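Redeck Small Parts Store: progress report to Itetstead
Friday, May 9, 2025
Prepared by Hanna Cieślak

Sorting of the mixed hardware continued this period. Key rings are now a separate line in the parts list, and silver rings are kept apart from colored items.
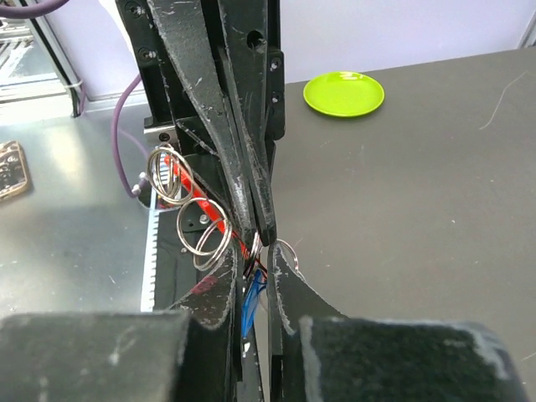
Gonzalo Pacheco has entered 1049 pieces so far. Straps and short lengths of wire are still listed under one heading and need splitting. We have spent 300 dollars on bins and labels, with 40 dollars left in that line.

Springs took longer than planned. Coiled ones tangle when stored together, so each size now gets its own bin.
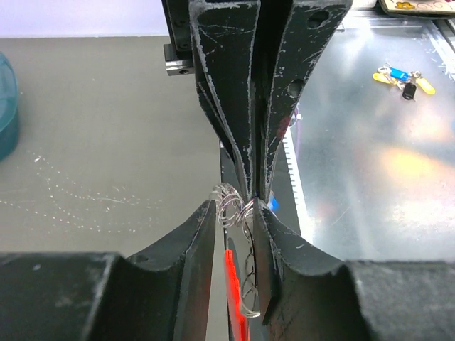 We have six bins of springs to finish. Wiesława Nowicki will check the list against the shelves in June and send you the corrected copy.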